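Sorting used push buttons and selector switches – keep them in trays, or put them in drawers?

Posted in Workshop and Storage
389 views, 5 followers

Rommel Calimlim

Hello everybody. I take care of the spare parts in a small repair shop. We repair control panels for bakeries and laundries, mostly old ones. When a panel is scrapped, I take out the push buttons, the selector switches and the contact blocks which are still good, and I keep them for later. This was a good idea for the first years. Now I have 150 of these parts in cardboard boxes and I lose time each time I look for one.

In January I started to sort them. My method is simple. I have a blue plastic tray, and I place the parts along two sides of it like the letter L, first along the top side and then down the left side. The inside of the tray stays free, so I can take one part out, turn it over and read the small print without pushing the others. I also have a steel tray for a second place to put things down.

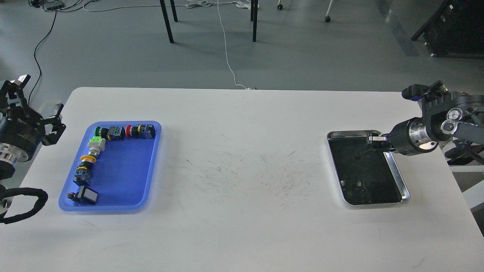 My difficulty is to choose the order. At first I sorted by color: green, red, yellow, white. It looks very nice and my colleague liked it. But when a customer calls, he doesn't say "I need a yellow one." He says "I need the one which stays pressed" or "the one for 24 volts." So the color helps me only a little. After this I tried to sort by the size of the hole in the panel, but most of mine are for the same 22 mm hole, so nearly all of them came into one group, and the old ones for the 30 mm hole made a very small second group.

Also I am not sure what to do with contact blocks. Some of them are still on their button and some are alone. If I take all of them off, I have two clean groups, heads and blocks. If I leave them together, I have parts which are ready to use. Both ways have something good and I changed my mind already two times.

My questions are these:

What do you sort by first, if you have a mixed lot from different makers and different years?

Do you take the contact blocks off, or do you keep them on?

Are open trays good enough, or must I buy drawers? I looked at the Trastlow cabinet with the small drawers. It is not cheap for us, and I am afraid that the big mushroom heads will not go in when the block is on.

The table where I do this is an ordinary white table and the top has gray marks in the middle. If somebody knows how to clean gray marks from a white table top I am also happy to hear it, but this is not so important.
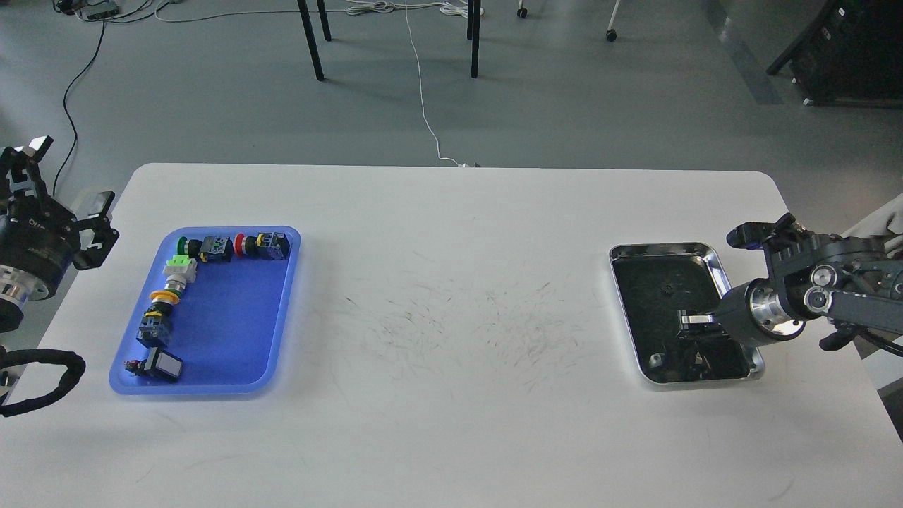 One more thing I should write. The shop is small and two other persons use the parts too. They are good technicians but they don't read long labels. Whatever system I choose, it must be possible to put a part back in the correct place with one look. My last system had codes with letters and numbers, and after one month every box had a little of everything in it. I don't blame them. I also forgot the codes, and I was the one who wrote them.

I have a label printer and one free shelf above the table. I can spend a little money but not a lot. Thank you in advance for any advice, and please excuse my long text.

warnon_bench

I did the same work some years ago at Warnon, in the spare parts room, so I will tell you how we finished.

Sort by function first. Forget the maker and forget the color at the beginning. These were our groups, and there were 7 of them:

Momentary push buttons, flat head
Momentary push buttons, mushroom head
Buttons that stay pressed, including emergency stop heads
Selector switches, two positions
Selector switches, three positions
Illuminated buttons and pilot lights
Contact blocks and lamp blocks alone

Inside each group you can put them by color, and then your colleague will still be happy. For the illuminated ones write the voltage on a small sticker on the side of the housing. This is the group where a mistake costs you something. If a 24 volt lamp goes in a 230 volt panel, you will hear about it. Check the voltage on the lamp block itself, don't trust the color of the lens. Lenses get changed, and people put the wrong one back.

About the contact blocks: take them off. I know it is more work. But a used block must be tested anyway, and it is easier to test when it is alone on the table. Take your multimeter, put it on continuity, and check open and closed. Press it ten times or so. If the reading jumps even one time, throw the block away. They are cheap and a service call is not.

After the test we used two boxes only, one for normally open and one for normally closed. Many makers use green for normally open and red for normally closed, but with old parts I would not depend on it. Read the numbers near the screws. 3 and 4 at the end means normally open, 1 and 2 means normally closed. On very old ones you can find other markings, so the meter decides.

One warning. A block from one maker usually does not fit on a head from another maker, and sometimes not even on a newer series from the same maker. So inside the boxes we made small bags, one bag for each series, with one head of this series drawn on the label. A drawing is better than a code for the people who don't read labels. My drawings were ugly and everybody understood them.

Trays or drawers: trays are for sorting, drawers are for keeping. In open trays the dust comes into the contacts, and in a place with flour or lint it comes quickly. I don't know how much dust you have from the bakery machines. If you leave parts in the tray for one afternoon there is no problem. If you leave them for one year, you will test everything again.

I don't know the Trastlow cabinet. Before you buy any cabinet, measure your tallest part with the block on, then add a little for your fingers.

Rommel Calimlim

Thank you, this is very clear. I will take the blocks off. I did not think about the drawing on the label and I like it a lot. I measured my tallest mushroom head with two blocks, and it will not go in the small Trastlow drawer if it stands up. It will go in if it lies on its side, but then it fills the drawer alone.

One question is still open for me. What do you do with emergency stop heads from scrapped panels? I have a few, and they look good.

warnon_bench

For emergency stops we had a rule and I still follow it: used ones are not installed again on a machine. We kept two for training and the rest went to the scrap. It is a safety part, you don't know its history, and a new one is not expensive. You can save the yellow plates behind them if they are clean and the text is still correct for your country.

j_tusness

just buy drawers. i have the Arango ones, they are ok

pilar_k

I disagree a little with the first answer about taking all the blocks off. It depends on how you use your parts.

If you mostly repair, you need one block or one head, and then yes, keep them apart. But if you sometimes build a small box for a customer, with start, stop and a selector, then it is very practical to have complete sets ready. I keep five complete sets on one shelf. Each one is tested, in a closed bag, with the month of the test on the bag. All the other parts are apart, the same way as warnon_bench explained. When a set is used I make a new one when the phone is quiet.

To keep the order with other people in the shop, what helped me was a return tray. It is one tray with the word RETURN on it. Nobody except me puts parts back in the drawers. The others put everything in the return tray, and I empty it before I go home. It takes me a few minutes. Before this, I had the same mess as you, even with good labels. The people are in a hurry, and a person in a hurry uses the drawer which is already open. Perhaps your steel tray can do this work. But put a piece of rubber mat or thick felt inside, so the small parts don't slide on the metal, and the noise is also less.

About your L shape – I do almost the same, but I begin with the bad parts. I mean that I first look at every part for broken plastic, missing screws and burned places, and only the good ones get a place in the line. If not, you sort for one hour and at the end you throw away a big piece of your work. A screw with a damaged head is enough reason for me to throw away a contact block.

For the table: try a white melamine sponge with a little water on a small corner first, and do not press hard. If the marks come from metal rubbing on the surface, they often go away. If they are real scratches, they will stay, and you can put a gray cutting mat over them. I have a mat from Tusness which is already old and I am satisfied with it. On a gray mat it is also easier to see the small screws than on a white table, at least for my eyes.

Don't wash the buttons with strong solvent. I did this one time with a lot of gray housings and the plastic became sticky. Warm water with a little dish soap for the heads and the collars, a dry brush for the blocks, and let the heads dry until the next day before you close them in a bag.

Rommel Calimlim

Thank you to all. I will do it by function, with the blocks off, and a few complete sets like pilar_k. The return tray I will start tomorrow morning. For the cabinet I will look for one with deeper drawers, also from Arango, if somebody can tell me the inside height. On their page I find only the outside.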